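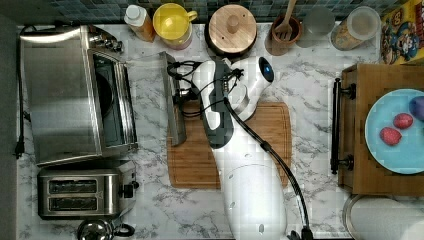 ## Can it do breakfast yet? (1/6)

I get asked this every time I mention robots at a party, so let's do it properly. The arm is white, the toaster oven is stainless, and I'm still the one who makes the toast.

**2/6**
Kitchens are rude to machines. Consider the marble-look counter, the glass oven door, the shiny toaster, the chrome kettle. Half of it reflects and the other half you can see through. A factory would paint it all matte gray and bolt it down.

**3/6**
My scorecard for July, one chore, 240 tries: open the toaster oven, put bread in, close the door. Closing went fine. Opening went fine-ish. Bread went in almost 11 times out of 20, and I was generous about what counts as "in."

**4/6**
Sorcha Madigan over at Plakent says I should test on a shop floor, where their arms load trays all night without complaint. Sure. Their trays are all the same tray -- my bread comes from a bag the kids have sat on.

**5/6**
Things I would pay for today: wiping a cutting board. Putting the squeeze bottle back. Things I would not: anything with a strawberry.

**6/6**
So, two years? The Kilier brochure says two years. It said two years when I got my first one, and I've kept both brochures. Going to go make toast.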